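The quiet pleasure of a well-folded cloth

Réka Illés keeps 140 cloths in the linen room at Marstead, and she can find any one of them in the dark. I spent a morning with her in June and came home wanting to empty every drawer I own!

Her favourites are the mesh ones. Net is a slippery, contrary sort of fabric (it shifts if you breathe on it), and most of us give up and stuff it in a bag. Réka folds hers into neat little parcels that stand on edge, filed like records, with the colours grouped together so the whole drawer looks gorgeous when you pull it open.

She learned from Ernő Simon, who ran the laundry at Grornthorpe and apparently folded everything, dishcloths included, as though it were going to a wedding. His first rule was a big, smooth surface. A bedspread grabs at the holes in the net, and carpet is hopeless. Lay the cloth out square, get the top half flat, and only then bring the bottom edge up.
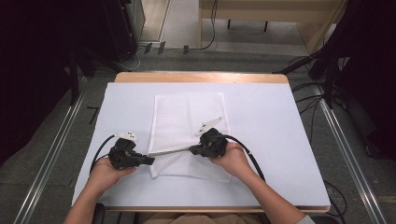
The second rule is to stop at the first crease. Smooth it out towards the sides before you go any further, because a crooked first fold only gets worse with the next one. I rushed mine and ended up with something like a samosa. Réka shook it out, handed it back and went to put the kettle on.

By my 7th cloth the corners were meeting, more or less, and I was hooked. I've since done all the tea towels at home, plus the produce bags, and I've got my eye on the fitted sheets. Réka says to leave those until spring.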